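Ticket 2 589 — Kit bimanuel Harnent : la pince gauche se rouvre en cours de prise
Produit : kit Harnent, version table, pince à gauche et main à doigts à droite

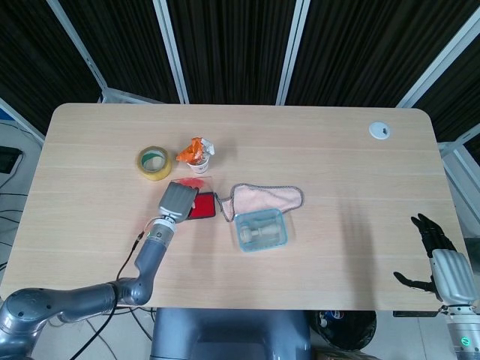
Peut-on garder la pince à gauche et la main à doigts à droite sans racheter de licence ?
La licence Harnent est attachée au contrôleur. Vous pouvez monter l'outil de votre choix de chaque côté, à condition de déclarer la nouvelle configuration dans l'outil de paramétrage et de relancer l'étalonnage du poignet concerné.

Statut : résolu, en attente de confirmation client
Priorité : moyenne
Ouvert par : Hatice Işık (Toprak)
Suivi par : Izzati Govindasamy (support Clillari)
Ouvert le vendredi 27 mai 2022

Message initial — Hatice Işık
Bonjour,
Nous évaluons le kit pour du rangement de table : objets divers, souples ou rigides, posés sans ordre. Le bras droit se comporte bien. À gauche, la pince se ferme, reste fermée quelques secondes, puis se rouvre sans commande. Le voyant du poignet reste vert pendant tout le cycle et l'interface n'affiche aucune alarme. Le journal du contrôleur contient une ligne qui revient à chaque ouverture : « code 116, consigne expirée ».
Nous avons déjà redémarré le contrôleur, vérifié le connecteur du poignet et rechargé les paramètres d'usine. Le défaut est toujours là. Sur la table en ce moment : un rouleau de ruban adhésif, un gobelet en papier, un objet plat rouge, une serviette rose, une boîte en plastique bleu clair. Le défaut ne dépend pas de l'objet, il se produit aussi à vide.

Réponse — Izzati Govindasamy
Bonjour Hatice,
Merci pour le journal. Le code 116 n'est pas un défaut matériel, c'est pourquoi le voyant ne change pas. Le contrôleur de pince attend un rafraîchissement de la consigne d'effort ; s'il ne le reçoit pas à temps, il revient en position ouverte.
Pouvez-vous m'indiquer la version du micrologiciel de chaque poignet et me dire si la passerelle Drotitz est utilisée ?

Réponse — Hatice Işık
Poignet droit : 11.4. Poignet gauche : 11.2. Oui, nous passons par Drotitz, installée par Ferhat Karabulut lors de la mise en service. Il me signale que le poignet gauche a été remplacé après la livraison, et que la mise à jour n'a sans doute été faite que d'un côté.

Réponse — Izzati Govindasamy
C'est cohérent. En 11.2, le délai d'expiration est fixé à 196 ms et n'est pas modifiable. Drotitz peut dépasser cette valeur quand les deux bras sont pilotés ensemble. À partir de la 11.4, le délai est réglable et la pince conserve sa dernière consigne par défaut.
Procédure :
1. Mettre les deux bras en position de repos et couper la puissance moteur.
2. Dans l'outil de paramétrage, choisir « Poignet gauche », puis « Mise à jour locale ». Ne pas passer par la passerelle.
3. Attendre le redémarrage complet du poignet.
4. Refaire l'étalonnage de la pince, mâchoires vides.
5. Dans « Comportement sur perte de consigne », vérifier que « Maintenir » est sélectionné.
Attention : avec ce réglage, la pince reste serrée si la communication tombe. Gardez l'arrêt d'urgence à portée de main pendant les essais.

Réponse — Ayten Işık (Toprak)
Je reprends le ticket pour Hatice. La première tentative s'est arrêtée à l'étape 2, « périphérique occupé ».

Réponse — Izzati Govindasamy
Le service Drotitz tourne probablement encore en arrière-plan. Fermer la fenêtre ne suffit pas, il faut l'arrêter depuis le gestionnaire de services.

Réponse — Ayten Işık
Mise à jour passée, étalonnage fait. Le code 116 n'apparaît plus dans le journal et la pince tient pendant une trentaine de cycles. Une question reste ouverte de notre côté — le remplacement du poignet figurait au contrat de service, la mise à jour aurait-elle dû être comprise ?

Réponse — Erhan Tokgöz (service commercial, Clillari)
Bonjour Ayten,
Elle l'était. La fiche d'intervention a été corrigée et rien ne vous sera facturé pour ce ticket. La période d'évaluation est prolongée d'une semaine.

Note interne — Izzati Govindasamy
Ajouter le contrôle des versions gauche et droite à la fiche de remplacement de poignet. Fermeture du ticket après confirmation de Toprak.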